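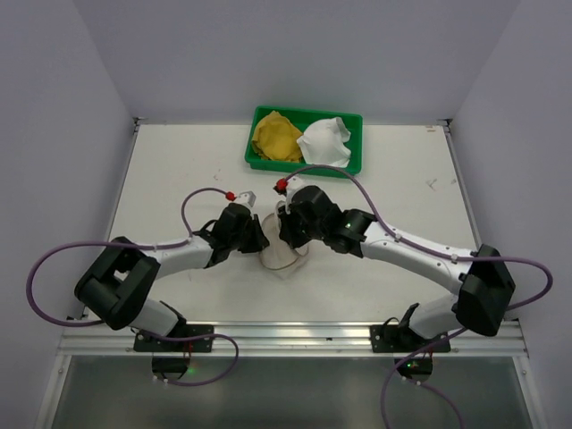 According to one respondent in Praneck, a cloth that has been folded is a cloth that will never get used, and she would sooner have hers in a heap where her hand can find it.

Figure 2. Yellow and white cloths kept unfolded in a green plastic tray near the back wall; a clear plastic cup stands in the middle of the table.

4.2 Cloths, trays and the space left over

We had not planned to write a section on cloths at all. When we began visiting the eight homes in Praneck and Polent, our notes were meant to cover cups, plates and the other things that come and go from a table over a day. But the cloths kept turning up in the margins of those notes, and by the end of the 12 weeks they had pushed their way into nearly every conversation we had about keeping a surface clear.

Most households in Polent folded their cloths and put them away in a drawer, often the same drawer as the dish towels, and were quite proud of it (we were shown a good many drawers!). The Praneck households leaned the other way. They liked a low-sided tray that stays out all the time, with the cloths dropped in as they come. Figure 2 shows the kind of arrangement we mean, with the tray set far back and each cloth bunched on its own side. One can see how easily a cloth creeps over a low rim. Several respondents brought this up as the one thing they would change, and then told us, rather fondly, that they would miss being able to reach in from any side.

Color mattered more than we expected. Two cloths of different colors let a family agree on a wet one and a dry one without labels, and even the younger children seemed to pick up the rule. Where both cloths were the same color, people sorted them by feel, or by sniffing — a method we heard described with great cheerfulness and have not tried to measure.

Placing the tray against the back wall also had an effect on cups. In the Avcı survey of small kitchens, from which we borrowed our diary sheets, cups were said to gather wherever a table has an edge to hide behind. Our diaries suggest something a little gentler. With the tray at the back, the middle of the table became the place for a cup still in use, and a cup standing there was usually left alone until its owner came back for it. Cups set down beside the tray were treated as finished and carried off to the sink, sometimes too early, to the annoyance of whoever was still drinking.

We coded these placements with the Gekix sheet, adding a line for cloths hanging over a rim, and return to the disagreements between coders in Section 5.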